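Can a family group march in Pride if the kid isn't out to everybody?
Posted in Community Events & Parades

Smaranda Pop

My daughter is 16 and came out to us in March, over a plate of reheated noodles, with less ceremony than she gave her learner's permit. We're fine. She's fine. Her grandmother has been told and wanted to know if this meant she'd be bringing someone to Thanksgiving, and should she buy another chair.

My employer, Cadwaladr, is putting a contingent in the Flulberg Pride parade and families are invited. My daughter wants to go. She also is not out at school, or to her father's side, which contains 40 people and one group chat. The sign-up form wants full names of everybody walking, and there's a box that says we agree to be photographed.

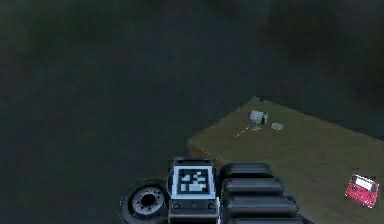

So I have two things I'd like to know. Do I have to put her name on that form? And if I cross out the photo box, does that do anything, or is it like crossing out a line on a car rental agreement, where they smile and hand you the keys and the line is still there?

I asked the person at work who is running it and was told to "reach out to the parade." The parade has an email address. The email address has an automatic reply telling me how excited it is.

I would rather not be the mother who outs her own kid in matching T-shirts.

Eilidh Halliday

I ran check-in for contingents at Flulberg for two years, so I can tell you how it worked when I had the clipboard. Rules change, and the people with the clipboard change faster.

The parade needed three things from each group: a contact person, a head count, and a signed waiver for anyone on or next to a vehicle. We never asked for a list of walkers. If your form wants full names, that's most likely your company's form, and they probably want it for shirts. Ask for the waiver by itself. If she's under 18 you sign it for her, and it goes in a folder with all the other waivers, where it will rest undisturbed until somebody moves house.

The photo box is a different animal. Crossing it out means your company shouldn't put her in the newsletter. Get that in an email from a human being, because the box won't remember. It does nothing at all about the sidewalk. A parade goes down a public street and anybody can take a picture of it, including the local paper and including your ex-husband's cousin.

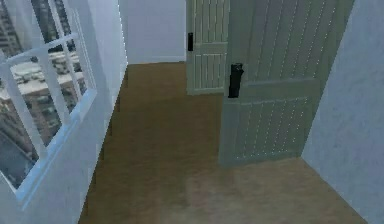
Hallway, looking toward the far door

What families did in my time, and it worked fine as far as I ever heard:

Walk in the middle of the group, on the side away from the reviewing stand. The press sets up at the stand and hardly leaves it, there being shade.

Don't carry the banner. Whoever carries the banner is the picture. This goes double for a parent and teenager, who will be on the front page before they reach the second traffic light.

Hat and sunglasses. Everyone's wearing them anyway.

Or skip the marching. The last year I worked it we had 1,158 walkers and far more people than that on the curb, and a kid standing on the curb is a kid watching a parade. She can be there with a friend for any reason or none. The Idik Street end is the quiet end, and the bakery lets people use the bathroom if they buy something. 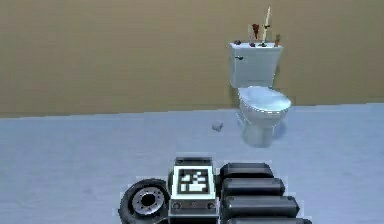

One more thing on check-in. It opens at 9 a.m. and your group will not step off until noon, whatever the map says. Bring a sandwich. If you're behind the drum line, bring two.

And do ask her what she would want to say if somebody from school sees her. She may already have an answer ready. Mine did, and it was better than the one I'd been rehearsing in the car.

Ruairi Shearer

theres no law against going to a parade. 224 people in my contingent last time (Fadon credit union, we had the float with the broken speaker) and I couldnt tell you the names of ten of them. half of them were somebodys roommate. you're overthinking it, just go

also PARKING. do not park behind the library they tow

Lewis MacKinnon

Eilidh's is the answer to read. Ruairi is correct about the library.

I'd add that you aren't the one who decides if this is worth the risk. I came out at 17 and my dad, a lovely man, put a rainbow sticker on his truck that same evening, before I had told my brother. He meant it as a present. My brother found out from a bumper. We laugh about it now, though it took him some years to stop apologizing to me every time we passed a truck.

So lay out for her what can happen, the paper and the group chat and all of it, and let her pick. If she says curb, go with curb.

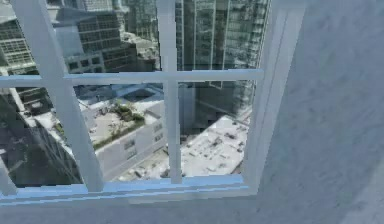
City rooftops from the window

Smaranda Pop

Thank you, this is more than I got out of the parade. I asked work for the waiver alone and it came back in ten minutes with a note saying the names were for shirt sizes. You called it.

I gave her the choices. She'll march, in the middle, in a hat. She has asked that I not chant. Jessie MacRitchie from my office has offered to chant on my behalf.

Is the bakery on Idik Street open that early, or only from noon?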